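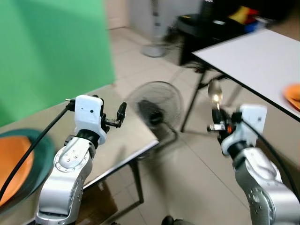 Written by the author of Spoons & Bowls, a weekend cook and thrift shop regular in Bolbridge

2019-09-25

I have a new favorite bowl color and it's teal with orange! A teal-green rim, bright orange inside, and suddenly plain oatmeal looks like something you'd get up early for. I've been hunting for pairs like that at the Divthorpe flea market all summer (nine trips, no regrets) and I now own four bowls, none of which match.

And spoons! I love a plain metal spoon with a good oval bowl, shiny enough to catch the light when you hold it up. My test in the shop is simple – I hold it by the handle and pretend to eat soup. People stare. If it tips forward, back in the bin it goes.

I keep my bowls on a pale table by the fan, so soup cools faster and I don't melt while I eat it. Squash soup is next, with way too much ginger, and by November I want a proper set of deep ones for stew. If you've spotted any around Stavach, tell me in the comments, I'll drive!

9 comments · 4 shares

Sign up for the newsletter and get new posts by email.

Recent posts
Dinsa market finds
Ginger in everything
How I store odd spoons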